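Maureen Bickerstaff still wants her treaty vote

It was late October and raining sideways when I finally got to sit down with Maureen Bickerstaff, who put the kettle on twice before she'd let me ask anything at all. She has spent 16 years arguing over how trade treaties get signed, first inside government and then (more happily, she tells me) well outside it, and she has lost count of the ministers who have promised to look into it.

Her complaint is simple enough. When Ottawa signs a trade deal, the text is tabled in the House, the clock runs for a few weeks, and then cabinet can go ahead and ratify. MPs may get a vote on the law that puts the deal into effect, but by then the wording is settled and can't be touched.

"You get to vote on the wrapping paper," she says, passing me a slice of date loaf I hadn't asked for but was very glad to have. "I've sat with members from both sides who hadn't read past the summary, and I don't blame them a bit. Some of these things run well over 1000 pages. When would they do it?"

What she would like is a vote in principle before the talks start, and then 90 days for a committee to go through the finished text, with the power to call the negotiators in and ask them what was traded for what. Her old colleague Bogdan Dinu thinks this would scare off other countries, who want to know that the person across the table can deliver. They have been having that quarrel, very fondly, for most of their working lives.

"Bogdan says you can't bargain with a whole Parliament looking over your shoulder," she says. "Well, the Americans manage it, and so do the Europeans, after a fashion. It's slower. I don't mind slower! We'll be living with these clauses when I'm long gone."

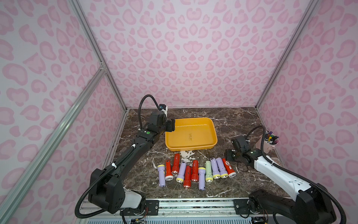
Would she accept a shorter review if the government offered one?

"I'd take 60 days tomorrow morning, so long as the vote at the end could stop the thing. The time matters less to me than the vote."

She is less patient on the subject of provinces, which are asked to live up to promises on procurement and dairy that they had only a small part in making. Glória Rocha, who worked on the provincial side of 2 of those negotiations, once told her the most useful news came from the hallway outside the room. Maureen laughs about it now, though she says she was cross for a month.

I asked if she was hopeful, and she took a good while over it, topping up my cup as she thought.

"There's a private member's bill being drafted, and I've seen worse," she said at last. "It'll want a government that's nervous about its numbers. We do get those from time to time."

She is going through the draft clause by clause this winter, in pencil, and she'd like anybody with opinions on the ratification section to write to her before the holidays.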